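Flinstead laundry scheme adds folding sessions at home

10/10/2025

The Flinstead household skills scheme has extended its home laundry course to cover folding and storage in small bedrooms. The first sessions were held in June in the Mallholm district, and the revised course notes have now been issued to all households on the register.

The original course stopped at drying and ironing. Replies to a survey sent to 1000 households in the district showed that most of the questions concerned the stage after that: where to fold when there is no spare table, how to treat printed garments, and how to keep folded items in order once they are put away.

The notes take the bed as the standard work surface. A made bed with a flat sheet gives enough width for an adult T-shirt laid out in full, with the collar towards one side and both sleeves open. A padded rail cover or a raised edge does not prevent this, provided the garment is placed on the level part of the mattress. Cables, chargers and other garments should be moved to the head of the bed before starting.

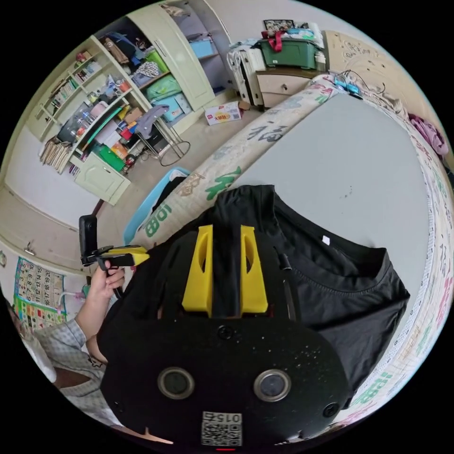

Storage is dealt with in a separate section. The scheme recommends that folded clothing go into an open box on top of a bedside cabinet or on a shelf at chest height, with one type of garment to each box. Wardrobe shelving that is already in use for books, bags and boxes should be left as it is until the clothing has been sorted. Basins and cardboard boxes on the floor are to be emptied last. Bautista, the firm that printed the notes, has supplied a set of adhesive labels with each copy.

The method for T-shirts has six steps. The shirt is laid flat and the collar held down with one hand while the other draws the hem straight. Wrinkles are worked out from the collar towards the hem, then from the centre towards the sleeves. The sides are turned in to the width of the neckline plus a hand on either side. The sleeves are laid back along the body, and the hem is brought up in two turns. The finished piece should stand on its edge without support.

Shirts with a large print on the chest are handled differently. Worn prints tend to crack along a hard crease, and the notes advise a fold line above or below the printed area - never through the middle of it. Where the print covers most of the chest, the shirt may be rolled from the hem. Dark cotton should be checked for lint before folding, as it is harder to remove afterwards.

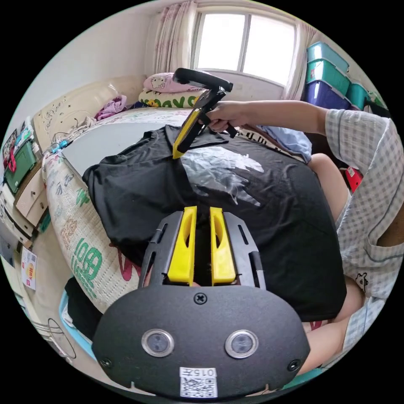
Erkis, writing in the comments on the draft notes, asked for the rolling method to be given first, on the grounds that over 40 of the shirts in one household had prints too large to fold round. The order of the sections has been kept for this edition, but a cross-reference has been added on page 17.

A second print run of 2000 copies is planned. Households that received the earlier notes do not need to register again.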